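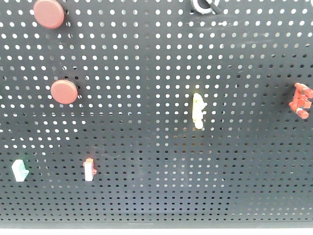

Pegboard work goes wrong before the fingers close, Conall Rafferty wrote in answer to our first notice of this project, and a method that scores only the grasp will never show why. His remark led the Jolden group to change how its trials are recorded, and the present gallery page has been revised to match.

Vertical Workspaces: The Clotau Method
Project gallery, Nic Aodha Laboratory

Introduction

The Clotau method is a way of teaching a robot arm to find, remove and replace small parts on an upright perforated board. Most published work on picking concerns parts lying on a table. Many workshops and assembly stations store parts on walls, and a wall presents a different problem: each part is held in place until it is released, the direction of approach is limited, and the surface behind the part is full of holes that look alike to a camera.

The gallery accompanies the group's technical report. It is intended for partner sites, for visiting students, and for readers who wish to see the working surface before reading the tables.

Plate 1. Working surface, fixed camera

Dark perforated board with mixed pieces in place. Two muted red knobs stand at upper left; the pale yellow piece near the center is narrow, with an irregular outline. Light passes through the holes strongly in the upper and middle rows and fades toward the lower right.

Notes to the plate

Light through the holes is the central difficulty in the perception stage. A bright hole has a sharp round edge and high contrast, and early versions of the detector placed candidate grasp points on bare board for that reason alone. The grid also hides small errors. If the estimated position of a part is wrong by exactly one hole spacing, the local pattern around it looks the same as before, and an ordinary alignment check will accept it.

Clotau deals with the two problems separately. A first pass fits the regular grid across the whole board, including its slant relative to the camera, and stores it as background. A second pass looks for places where the grid is interrupted. Only those places are passed to the part classifier. The position of a part is then expressed in rows and columns counted from a fixed corner, and an error of one hole can be detected and logged.

Brightness is not treated as evidence of an empty hole. A hole in a dim region is accepted when it lies where the fitted grid predicts it, whatever its shade. The rule was adopted after the detector was found to report phantom parts in poorly lit portions of the board.

How the trials were run

The group recorded 1,666 attempts over 60 board arrangements. An arrangement is a written list of parts and grid positions, prepared in advance so that it can be rebuilt at another site. The operator sets the board from the list, confirms the positions and starts the sequence. No position is adjusted once the sequence has begun.

Of the recorded attempts, 512 were set aside for evaluation and were not used in training at any stage. They were chosen by arrangement, so that no board layout appears in both portions. Training also drew on 3,000 rendered views of empty and populated boards, which were used for the grid-fitting pass only. Rendered views played no part in training the arm's motion.

Each attempt is divided into four stages: location, approach, release and withdrawal. An attempt is marked at the first stage in which it fails, and the later stages are left blank. Before Rafferty's comment the group had kept a single mark for success or failure. The older records have been marked again from their logs, and where the log was not sufficient the attempt was removed from the set. The total given above is the total after removal.

What was found

Approach was the most common point of failure in the evaluation portion. The arm usually had the correct part and the correct row and column, but came in at an angle that brought it against a neighboring part or against the board. Failures of location were the next most common, and most of these were errors of a single column. Release failed less often than expected. Withdrawal failures were rare and nearly all involved parts with a side tab.

Round parts with a flat face were located reliably. Narrow parts with uneven outlines were harder, chiefly in the estimate of which way they were facing. Dark segments on a part were sometimes assigned to the board, with the result that one object was reported as two. A change to the second pass, in which nearby interruptions of the grid are considered together before classification, reduced this fault but did not remove it.

Adding the grid fit improved location on every arrangement in the evaluation portion. Its effect on approach was small. The group regards this as a useful result, as it indicates that better perception alone will not solve the remaining problem – the planner must be given the shape of the space between parts as well as the position of the part to be taken.

Limits of the work

All trials used boards of one hole spacing. The method assumes that the spacing is known and does not estimate it. Boards with damaged or covered holes were not tested. Parts extending past the border of the camera's view were kept in the arrangements but excluded from the scoring of location, and readers comparing results with their own should apply the same rule.

The fixed camera is calibrated at the start of each session. Drift within a session was not measured, and a reader planning longer runs may wish to calibrate more often than we did.

Work in progress

The Flultby site is rebuilding a subset of the arrangements from the written lists, with its own board and its own lighting. The purpose is to learn whether the lists are complete enough to be followed without help from the original operators. Two omissions have been reported so far: the lists did not state which way a part should face, and they did not say whether rows were counted from the top or the bottom. Both points have been corrected in the current version.

A second line of work concerns the planner. The aim is to rank approach directions by the clearance they leave around neighboring parts, and to allow the arm to decline an attempt when no direction leaves enough. Declined attempts will be recorded as a separate outcome. Results will be added to the technical report when the evaluation is complete – partner sites will be notified at that time.

Use of this page

The plate may be reproduced for teaching with credit to the Jolden group, Nic Aodha Laboratory. The arrangement lists, stage definitions and scoring sheets are supplied to partner sites on written request. Requests should name the board spacing in use and the type of camera mounting. Corrections to the plate notes may be sent to the same office and will be entered at the next revision in July.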